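Filed under: Talks, Home & Kitchen

Speaker notes: Five years of bad sourdough (and one good one)

Okay, hello, wait for people to sit. Mabli Jenkins is introducing me, so thank Mabli, and don't let her tell the brick story because I need it later.

Start with the starter. Mine is called Hughes. I got Hughes in a jam jar from Lutz Wiegand when I moved to Cutham, and the only thing Lutz wrote on the lid was "feed me." Feed me what?? I used pancake mix for the first week. (Pause. The bread people will groan.)

Show of hands – who has killed a starter? Keep your hand up if you've killed more than one. I've killed 3, and Hughes is the one that hung on.

Then flour. I used to think flour was flour. Whole wheat drinks more water, so if you swap it in and leave everything else alone you get a dry, grumpy dough. Add a splash more and wait half an hour before you decide anything. If you only write down one thing tonight, write down the waiting!

Temperature next. My kitchen is lovely in August and an icebox the rest of the year, so the same recipe that's ready by lunchtime in summer can take me until 9 p.m. in winter. Look at the dough and forget the clock. It should be puffy, a bit jiggly, with bubbles along the side of the bowl.

Brick story goes here. Keep it short. Dinner party, 29 guests, loaf you could have parked a car on. Mabli sawed it. She had a real saw.

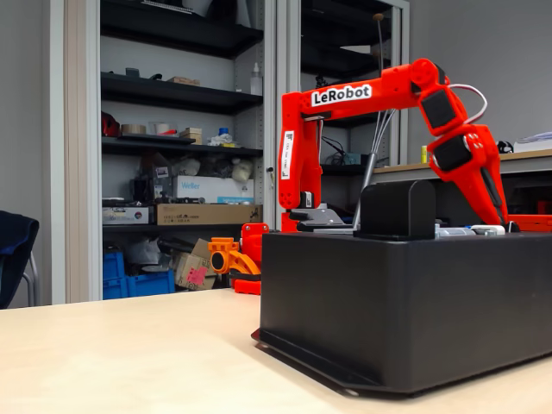 Shaping, and I'll slow down for this bit because it took me the longest to get. Wet your hands, fold the edges in, flip it, and drag it toward you across the counter so the skin goes tight. Stop when it tightens. I used to keep going and tear it, every single time.

Salt: for 500 grams of flour I use 10. I left it out once and it tasted like a wet envelope.

Baking – lid on for the first part, lid off for color. Go darker than you think. Then let it cool for an hour, and yes, I know, I never manage it either.

Jars of Hughes are on the back table, please take one. Questions until they kick us out.

Comments

doughnut_dee: Took a jar home and it doubled overnight! Mine is named Kudeo.

Pam R.: Does the lid have to be cast iron? I've only got a glass casserole.

crumbshot: I was at the brick dinner. The saw is true.

Recent talks
Growing tomatoes on a north-facing balcony
Jillura: a walking weekend in notes
How I learned to love lentils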